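The forty-minute morning

Looking after one robot hand at Fevitz, and why the shelves come last

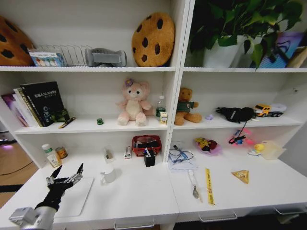
Juraj Urban would rather change a cable than a fingertip. A cable either carries a signal or it doesn't, he says, but a worn fingertip will go on half working for weeks and spoil everything you measure with it.

He has looked after the arm at Fevitz since December. It practises on household things: mugs, soft toys, cartons, pens. The shelving it works at is the sort people have at home, and so is most of what stands on it. The hand does the hard work, and it gets most of the attention.

The morning check takes 40 minutes. Power goes on with the arm parked and the stop button within reach. Urban opens the hand fully and looks at each finger from the side, then closes it slowly and listens. A dry joint ticks. He wipes the fingertips with a lint-free cloth and checks the screws at the wrist with a small torque driver, marking each one with paint so that any movement shows up the next day.

Then comes calibration. The hand is brought over a flat board and touched down at 4 points, and the software from Mummont compares where it thinks it is with where it should be. If the error is too large the whole routine is run again. Iveta Zelenák, who wrote the procedure, allows one repeat. After a second failure the wrist comes off.

That has happened twice. The first time a connector had worked loose. The second took longer, and the fault was a bearing, which Koubek replaced in an afternoon.

Tendons are changed after 200 hours, whatever state they are in. Zelenák used to leave them until they frayed, and lost two days to a snapped one. The old ones go into a labelled bag with the date and the finger number.

Only when the board check has passed does the arm go near the shelves. Urban starts it at reduced speed and keeps one hand by the button until the first object is back down.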